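20/12/2024 – bench notes, Urnstead

Fourth round of silicone skin pours, and the best yet! Mixed 130 g of the soft base with the thinner Esperanza recommended, and it flowed into the corners of the mold beautifully. Degassed for 4 minutes, poured from one corner, left it alone (hard for me).

Haris tried the old trick of dusting talc on the cured face. It kills the tack and the surface feels so much nicer under the fingers. Want to repeat that on the Vidal molds.

Tear strips: the batch with mesh held far longer than plain. Strip 128 has a bubble near the clamp end, so I left it out of the plot. Adhiambo has the raw numbers.

Pigment is still too pink. Half the dose next time – maybe a touch of yellow.

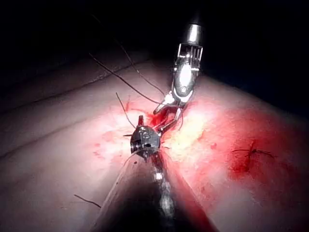
Suture pad, jaw tips at the puncture, dark red pooled around it.

To do: reorder mesh, wash the Zita mold, ask Peadar if the oven can run overnight. I'd love to try a two-layer pour before the break, firm below and soft on top.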